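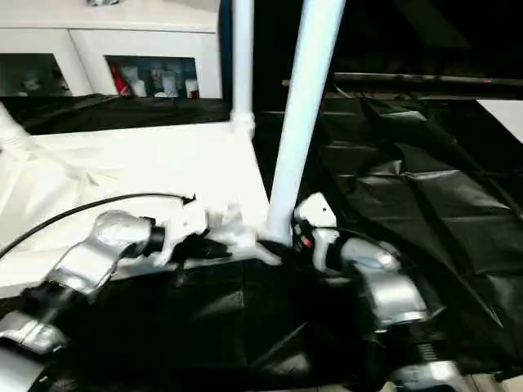 *Both grippers working close together at the foot of a white pole, with Lakari running the two arms.*

# Lakari — two-arm planning and control

Lakari is the software we write at Vusbridge for people who want two robot arms to work on the same object without spending half the year on glue code. It takes in camera and joint data, plans for both arms as one system, and streams commands to whatever controllers you already have. We've been building it for a long while now and we're still a bit giddy when a new task comes together (the furniture jobs especially — there's something lovely about two grippers settling on either end of a part!).

Version 2 is out now, and most of this page is about what changed.

## One plan, both arms

Earlier releases planned the left arm, froze it, then planned the right arm around it. It worked fine until the arms had to get close, and then one of them would sit and wait. The new planner, which Sinan Kaplan started as a side branch in February, searches over both arms together. You can tell it that the hands must keep a fixed distance, or that one has to hold still while the other moves, and it'll honour that all the way through the motion.

The control loop keeps running at 100 Hz while the planner thinks, so you can replan in the middle of a task. If a grasp ends up a little off from where the plan wanted it, the remaining path gets shifted to suit.

## Perception that copes with plain white parts

Smooth white legs, glossy backdrops, overexposed panels: depth cameras hate all of it. Our perception module, Castaño, leans on edges and silhouettes when the depth image is full of holes, and it reports how sure it is about each pose. You set the threshold. Below it, the arms hold position and the operator gets a prompt in the console.

Veronica Bratu wrote the part we're proudest of, the thin-object tracker. Poles, rods and tubes look almost the same from every side, so it stops trying to guess the roll angle and tells the planner that any roll will do. Planning gets easier too, as the wrist is free to come in at whatever angle suits it.

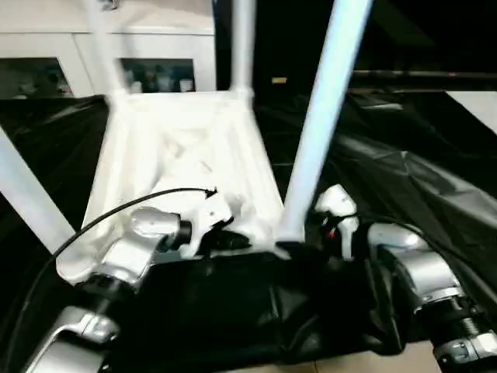 **Can I use Lakari if my two arms are different models?**

Mixed pairs are fine as long as each arm accepts streamed joint positions and you have a URDF for both. You'll need to run the calibration routine once for the pair, and the slower arm sets the pace for any motion they share.

## Tooling

- **Replay viewer.** Scrub through a run with the camera feed, joint traces and planner decisions on one timeline. Percy Puma added bookmarks after losing the same bad grasp one time too many.
- **Task scripts.** Plain Python. A simple hold-and-insert task fits in 40 lines, comments included.
- **Keep-out zones.** Draw them in the viewer over cabinets, rails or anything else you'd like left alone. Cable slack can be given its own zone that travels with the wrist.
- **Dry run.** Sends the whole plan to the simulator with your real calibration loaded.

## What you need

A Linux workstation with a recent GPU, at least one colour camera with a view of both grippers, and roughly 380 MB of disk space for the base install. Recorded runs go wherever you point them and they grow quickly, so pick a big drive.

## Known limits

Soft parts are still hard. Castaño can track the outline of a cloth or a plastic sheet, but the planner treats it as a rigid obstacle and will be overly careful near it. Kaj Stougaard is working on this in the Tudport branch, which you're welcome to try — expect rough edges.

Force limits are set for each arm, with no shared limit for the pair yet. When both grippers hold one rigid part, start with low values and bring them up gradually.

## Getting a copy

Evaluation licences cover all the modules and the full viewer. Write to Duván Londoño through the contact form with your arm models and a short note on the task, and he'll send the installer along with the matching calibration sheets.

Page updated 9/17/26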